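Living with the Giltden: tips from our laundry pile

Since I wrote up our first month with the Giltden folding kit back in June, I've had a steady trickle of letters asking how it's going, whether we still use it, and (from more than one of you) whether it can really cope with pants. So I've pulled together everything we've learned into one long page. Put the kettle on, because I do go on a bit.

For those who missed the first piece, the Giltden comes in two parts. There's a gripper you hold in your hand and use to teach it your way of folding, and there's the arm itself, which clamps to a table or a sturdy bed rail and does the folding once it's been taught. You show it a garment, you fold that garment with the hand gripper as many times as it asks, and then you let it learn overnight. We have the standard kit. Inger Lykkegaard, who I've known since our children were in school together, has the larger one with the longer arm, and some of what follows comes from her.

Before you start teaching

Clear your surface and then clear it again. I used to leave a stack of finished towels at one end, thinking I'd save a trip to the closet, and it did nothing but get in the way of my elbow.

Beds are better than tables for anything longer than a shirt. A dining table is fine for dish towels, pillowcases and children's things, but an adult's pants will hang over the side and the hanging part pulls the rest along with it. On a bed you have room to lay the whole garment out, and the spread has enough grip that the cloth stays where you put it. Pull the spread tight first. A wrinkle underneath turns into a wrinkle on top, and the jaws will sometimes pinch up both layers, so that you end up neatly folding your own bedding into your slacks. I have done this. So has Inger.

Think about contrast. Dark clothes on a light spread, light clothes on a dark blanket. The manual gives this one line on a back page and it deserves a good deal more. My navy sheets were a disaster for dark socks, and I spent most of an afternoon blaming the machine before I thought to swap them out.

Open the curtains, or turn on every lamp you have. I get my best results in the middle of the morning. By 7 in the evening our bedroom is too dim for dark cloth, even with the overhead light on, and I've given up trying.

Using the hand gripper

Go slower than feels natural. You have been folding laundry all your life and your hands want to race ahead. Sigrún Kirkegaard, who runs the Dendeo helpline and has the patience of a saint, told me to say each move out loud as I make it: reach, close, lift, carry, lay, open. I felt silly for the first few garments and then it became quite soothing.

Open the jaws wide before you come down to the cloth. If you creep in with them half closed, the tips push the fabric ahead of them and you get a ridge. Wide open, straight down, then close. On thin cotton you want a light squeeze. On denim or heavy twill, go a little deeper so you have a good fold of cloth between the pads before you lift.

Keep the pads clean! Lint builds up faster than you'd think, especially after towels or anything fleecy. I wipe mine with a barely damp cloth and let them dry on the windowsill. Please don't use fabric softener sheets on them, which was my own bright idea. They left a film and the pads slid off everything for a week.

Rest your wrist. The gripper isn't heavy, but holding it out over a bed is a different matter from holding it in the store. I stop after 8 garments, have a coffee, and come back.

Pants, since so many of you asked

Pants are the hardest thing we've taught it, and they took us the longest. Zip them up and fasten the snap or button before you lay them down. An open fly lets the waist spread into a funny shape, and the shape is different every time, which is no help to anyone trying to learn from you, machine or otherwise.

Empty the pockets, of course. Drawstrings and cords want tucking inside the waistband if they'll go.

Lay the pants out sideways to you, waist at one end and hems at the other, and smooth from the waist down with the flat of your hand. Then bring the far leg over the near one, using the gripper near the hem first and again up by the knee. I tried for ages to do it in a single grab at the middle and it never came out even.
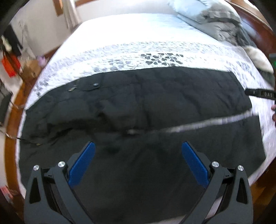 Once the legs are together, fold the hems up toward the waist, stopping a little short of the waistband, and then fold in half once more. The little gap you leave at the waistband takes up the thickness of the cloth, so the finished bundle sits flat on a shelf. My mother folded that way and the Giltden now folds that way too, which tickles me every time I open the closet.

Plan on teaching pants over more than one sitting. The kit asked us for 40 good folds before it would offer to try on its own, and I spread them across 4 mornings. Use different pairs if you have them. We'd taught it on one old pair of work pants and it was very good with those and hopeless with everything else until I went back and mixed in my husband's corduroys.

When things go wrong

If the arm stops halfway and just hovers, don't tug the garment free. Press the pause button, wait for the jaws to open, and lift the cloth away. Tugging knocks it out of line and you'll have to set the zero point all over again, and that's a fiddly job with small print.

If the folds start drifting to one side, check the clamp. Ours works loose on the bed rail over time. A strip of rubber shelf liner between the clamp and the wood has helped a lot, and it protects the finish besides.

If it suddenly can't do something it did nicely yesterday, look at what's changed in the room before you look at the machine. A new bedspread, a lamp that's been moved, a cat. Inger lost nearly a whole weekend to a striped blanket.

Is it worth the money?

I get asked this more than anything. We paid full price for ours, and I'd say it depends on how much laundry you have and how you feel about tinkering. If you like to do a thing once and have it done, I'd wait. The Ravn people are said to be bringing out a folder that comes already taught, and that may suit you better, though I haven't laid hands on one. I did try the Grikcombe for a fortnight, when my sister was thinking of buying it. It was quieter than ours and the stand was nicer to look at, but it wouldn't take anything longer than a child's pajamas and she sent it back.

What I like about the Giltden is that it folds the way we fold. The towels fit our shelves. The pillowcases come out in the long thirds I'm used to. It is slow, there's no getting around that, and I can still beat it by hand on T-shirts without much effort. But I can set it going on a basket of napkins and go start supper, and with my thumbs the way they are these days I'm glad of it -- even on the days it sulks.

The helpline is included for the first year and I'd urge you to use it. Have your kit switched on and within reach when you call, and write down what the lights are doing.

Next time I'll tackle fitted sheets. We've made a start, and so far the arm and I are equally bad at them. If you've had any luck with the corners, do write and tell me how you're holding the elastic.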